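The Whack-a-Mole

The toy had been in the closet at the Sumlow Street apartment since February, in its orange box, under two winter coats. Younes Belhaj found it when he went looking for the iron. His daughter had left it behind on her last visit, along with one sock and a coloring book.

He put it on the kitchen table. It was shaped like some kind of animal, white and round, with stubby feet. A seal, he thought, or a bear lying on its back. Mina had called it Prelby from the first day and would not say where the name came from.

He pressed the grey button and nothing happened. He turned it over and found the battery door, which needed a very small screwdriver. He had one from the time he fixed his glasses. It took him almost 20 minutes to find it, in the drawer with the takeout menus.

The old batteries had leaked a little. He cleaned the contacts with vinegar and a cotton swab the way his father used to, and took two new ones out of the TV remote. The toy played four notes and stopped. He pushed the batteries in harder with his thumb and it played the whole song.

He played a game standing up. He got 2 points. He pulled out a chair and played again and got 11. The hammer was made for a child's hand and he had to hold it with three fingers. The downstairs neighbor ran a vacuum for a while and then quit. By the time it got dark outside he had 50, and the iron was still somewhere in the closet.

He called his sister Salma and told her the score.

"Mina gets more than that," she said.

"How much more?"

"Ask her. She's coming on the bus at noon tomorrow, isn't she?"

He had forgotten that he would need to buy milk. He wrote it on the back of an envelope and went on playing until the song got slow.

In the morning he wiped the table and put out a can of RIO and the brown teddy bear. He set the toy near the middle, with the box behind it so she would see that he had kept the box.
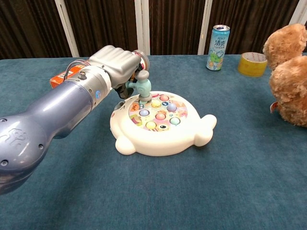

You have to hit it straight down, Mina told him, before she had her coat off, or it doesn't count. She said he had been swinging from the side, she could tell by his score, and everyone who swings from the side gets stuck at 50.

He asked her what her best was.

"146," she said. "But that was with good batteries."

He gave her the hammer and went to take the other two out of the clock.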